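Home Fixtures Teams Club News Contact

Open day at the Paswood training centre
December 2023
By Rosalba Pellegrini

Kemano Football Club took 60 juniors and parents through the new centre at Paswood, which the senior squad moves into in February.

Head coach Bendik Sjögren met us at the gate and started with the grass. There are two full-size fields and a half field for goalkeepers. He wants the under-16s training beside the seniors on Tuesday-type sessions, meaning short ones with a lot of ball work.

Inside are 8 change rooms, a gym and a physio room. Irfan Halim, who runs strength and conditioning, let the kids try the sprint gates while parents asked about fees. Those stay at $437 for the season.

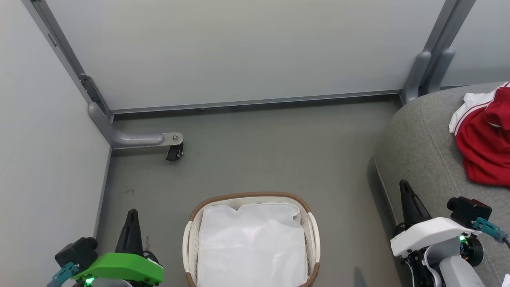
Parking was the main complaint. The lot holds 137 cars and the overflow area was still mud, so several families walked in from Pima Road. Cempaka Teoh is taking names for the February trials at the club office.

© Kemano Football Club. All rights reserved. Back to top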